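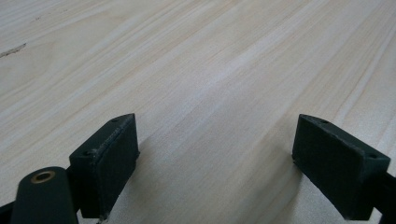

Pale wood with a small dark mark in the grain

Ticket: listing photos in the wrong order, square footage missing
Opened by: Augustina Ayaaba, Garcia office
Date: September 27, 2019
Status: waiting on reporter

Hi team! Me again, sorry. I put the Akthorpe house up last night, 18 photos, all dragged into the order I wanted (front porch first, then kitchen, then the big bedroom), and this morning the public page leads with the laundry room. The square footage is gone too. It's fine on my edit screen, but buyers see a blank where the number should be. The sellers have already called me twice!

What I tried so far:

Logged out and back in. No change.

Dragged the porch photo back to first and hit Save. It stuck on my side for maybe a minute, then I refreshed and there was the laundry room again.

Deleted the square footage and typed it in fresh. Still blank on the public page.

Looked at it on my phone and on the front desk computer. Same thing on both, so I don't think it's my browser.

Update, before lunch: Support asked me to check my other listings. The Fletolby condo is perfect, photos and all. That one went up before we switched to the Daken feed though, so maybe that's a clue? Both of the ones I've added after the switch are messed up.

Update, after lunch: OK, found something. I'd been typing the size with "sq ft" after it, like I always have, and the new form wants the number by itself. Took the letters out, waited 15 minutes, and the size showed up - yay! Photos still wrong.

Update, end of day: Support says the feed sorts by file name and ignores my dragging, and they've reset the sort setting on my account. They said to allow up to 68 minutes for it to go through (very specific, I love it). I have a showing to get to, so I'll look when I'm home. Please leave this open till I write back, and could you reset the other new listing as well? I only gave you the number for Akthorpe.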